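Opinion: The Case for a Single Container Standard

By Hryhorii Tkachuk
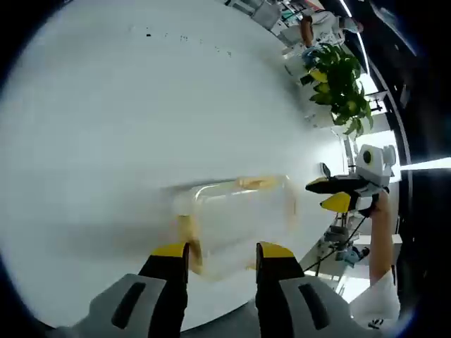 Municipal recycling in this country rests on an assumption that has never been properly tested: that the householder can be relied upon to know which plastics the local program will accept. The rules change at municipal boundaries. A lid that belongs in the blue box in Perkport must be placed in the garbage in Drirkasell, a drive of 23 kilometres up the highway. Residents who move from one town to the other are handed a new brochure and are expected to unlearn the habits of a decade.

The result is confusion, and confusion is expensive. Material that should have been recovered goes to landfill, while material that should never have entered the stream arrives at the sorting line, where it must be removed at public cost. Councils have generally responded with education campaigns. These are well intentioned, and the calendar mailed to Perkport households each July is a model of clear design. A campaign cannot, however, correct a rule that is itself unclear.

The more productive course would be to regulate the package. At present a delicatessen on Schumacher Street may purchase takeout containers in any resin, colour and shape its supplier happens to stock. Two containers that look identical on the counter may be treated quite differently once they are discarded. The merchant has no incentive to ask about the distinction, and the customer has no practical means of discovering it. Resin codes are moulded in characters so small that many older residents cannot read them under ordinary kitchen light.

A provincial standard for takeout and prepared food packaging would place the obligation where the decision is made. It should prescribe a short list of permitted resins, prohibit dark pigments that interfere with optical sorting, and require that lids and bases be made of the same material. A transition period of 3 years would allow suppliers to exhaust existing inventory and replace moulds in the normal course of business.

Objections will be raised on behalf of small enterprise, and they deserve a serious answer. The Hastier district alone has 200 licensed food premises, most of them owned by families operating on narrow margins. It would be wrong to ask them to absorb a sudden increase in the price of supplies. The standard should therefore apply first to manufacturers and importers — the parties best able to adjust — and only afterward to those who fill and sell the containers.

A second objection holds that reuse is preferable to recycling, and that any attention paid to disposable packaging delays the arrival of something better. This writer has considerable sympathy with the argument. Deposit schemes for returnable dishes merit public support. They will nonetheless take many years to reach smaller centres, and in the meantime the disposable container will continue to be sold.

There remains the matter of food residue. Programs differ on whether a container must be washed, rinsed or merely scraped, and their printed guidance is often silent on oils and sauces that stain plastic. A provincial standard should be accompanied by one plain instruction, identical in every municipality and printed on the package itself.

Last year 1,965 residents of the region signed a petition asking for consistent recycling rules. It was received, acknowledged and referred for study. The Legislature should now direct the Ministry to prepare draft regulations and to publish them for comment before the next municipal collection contracts are put to tender.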